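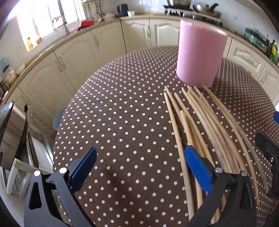 Dirk Hinrichs recommends that the dowels and the rattan be separated before any container is chosen, as the two materials do not keep well under the same arrangement. His full reply is given further down the page.

## Storing thin dowels and rattan canes in a home kitchen

**Posted by Tostudmont Craft Circle**

Our group meets in a member's kitchen in Tostudmont. We make plant supports, small baskets and seasonal hangings, and our materials are kept in the same room in which we work. The present stock is mixed. It contains straight wooden dowels, which are thin and pale, and rattan canes, several of which have taken on a curve. At the end of each session everything is gathered from the table into one bundle.

We would like to adopt a fixed method of putting the sticks away. The pink container standing toward the back of the polka-dot tablecloth has been proposed. It is wide, and it would be convenient to have it within reach of the table. Some members are in favor. Others are concerned that long canes will tip it over, or that they will bend further if they are left to lean against the rim.

We would be grateful for guidance on the following points:

- whether dowels and rattan may be kept together;
- whether upright storage is suitable for either of them;
- whether a kitchen is an acceptable room for this purpose, given that cooking takes place there daily;
- how curved canes may be straightened, if this can be done at home.

We do not have a budget for shelving. The lower cabinets are in use for cookware, and we have been asked to leave them as they are. There is a closet in the hallway with a free shelf and some floor space.

---

**Dirk Hinrichs**

The first step should be to sort the stock. Dowels are cut straight and should stay straight if they are supported along their length. Rattan is flexible and is normally sold in coils or in long bundles. It will gradually take the shape in which it is held. A cane that leans in a container for a whole winter may well have a bow in it by May.

I would suggest the following arrangement.

**Dowels.** Short dowels may stand upright in a wide container, provided that the container is at least half as tall as the dowels. As an illustration, a container 10 inches tall is suitable for dowels of up to 20 inches. Longer pieces should lie flat. If the container is light, place a weight in the bottom before filling it. A cloth bag of dry rice or clean gravel is sufficient. The dowels should be packed closely enough to hold one another up, but it must still be possible to draw out one piece without lifting its neighbors.

**Straight canes.** These should lie flat on a shelf and be tied loosely in two or three places. Cotton tape is preferable to rubber bands, which mark the surface and become brittle. The hallway closet appears to be the best location available to you.

**Curved canes.** It is worth asking whether these need to be straightened at all. Handles, hoops and arched plant supports all require a curve, and a cane that already has one saves work. Keep them as a separate bundle with a label.

Where a straight cane is required, the usual procedure is to soak the piece in warm water until it yields easily to the hand, then tie it to a flat board and leave it until it is fully dry. Soaking time depends on the thickness. Thin cane may be ready in half an hour, while a heavy one may need several hours. Do not force a dry cane, as it will split along the outer side of the bend. Canes must be completely dry before they are returned to storage, or mildew will follow.

With regard to the kitchen, the material should not be left beside the stove or directly behind the kettle. Steam and grease are both harmful - steam because it softens the rattan, and grease because it prevents glue and stain from taking evenly. The counter next to the sink should also be avoided. A table in the middle of the room is acceptable during a session.

---

**Lysenko Basketry Supplies**

We agree with the advice above on keeping dowels and rattan apart. We would add a note on sorting by thickness, as this question is raised with us regularly.

A simple gauge can be made from a piece of stiff card. Punch or cut holes in the card to match the sizes used in your projects, and pass each stick through the smallest hole that admits it. The sticks are then bundled by hole. A new member can learn the method in a few minutes, and it avoids the long search for a matching piece once work has begun.

Each bundle should carry a tag with the material, the thickness and the shortest length contained in it. The shortest length is more useful than the longest. A person who needs thirteen-inch pieces will know at once whether every stick in that bundle will serve. Offcuts below the shortest useful length should go in a separate tin. They are suitable for pegs, spacers and plant markers.

The following points apply to handling at the table:

1. Lay the bundle down with all the ends facing the same way, and keep the ends back from the edge of the table. Long canes spring when the tie is released.
2. Remove the tie while one hand rests on the middle of the bundle.
3. Take out what is needed for the session and retie the remainder before cutting begins.
4. Sand any rough end before the stick is put away. A splintered end will catch on cloth and on the other canes.

A tablecloth is helpful under a bundle of this kind, as it reduces rolling. It should be lifted or covered with a board when knives or side cutters are in use.

For reference, our workroom in Dristberg holds 1,111 canes and 961 dowels at the last stocktaking, and all of them are stored flat except the short dowels. We have lost very little material to warping under this system.

---

**Burard Household Forum Member**

We keep ours in an umbrella stand and have had no trouble. Cutting everything short would also solve the problem.

---

**Tostudmont Craft Circle**

We thank all three respondents. The group has discussed the replies and has reached the following decisions.

The short dowels will be kept upright in the pink container with a bag of rice at the bottom. The container will stand on the table during sessions and will be moved to the closet floor afterward. Straight canes will be tied with cotton tape and laid on the closet shelf. Curved canes will be set aside for hoops, and we do not intend to straighten any until a project requires it.

We have not adopted the suggestion to cut everything short, as the plant supports need the full length.

One matter remains open. A few of the older canes feel dry and make a cracking sound when flexed. We would like to know whether they can be brought back by soaking, or whether they should be discarded.

---

**Dirk Hinrichs**

Soak one of them as a trial and bend it slowly around a jar. If the surface lifts in fine splinters, that cane is past use for weaving, though it may still serve as a straight stake in a flowerpot. If it bends cleanly, the others of the same age are probably sound - but each should be tested before it is worked into a finished piece. Please also check the older canes for small round holes and fine dust. Any cane that shows both should be sealed in a bag and kept away from the rest of the stock.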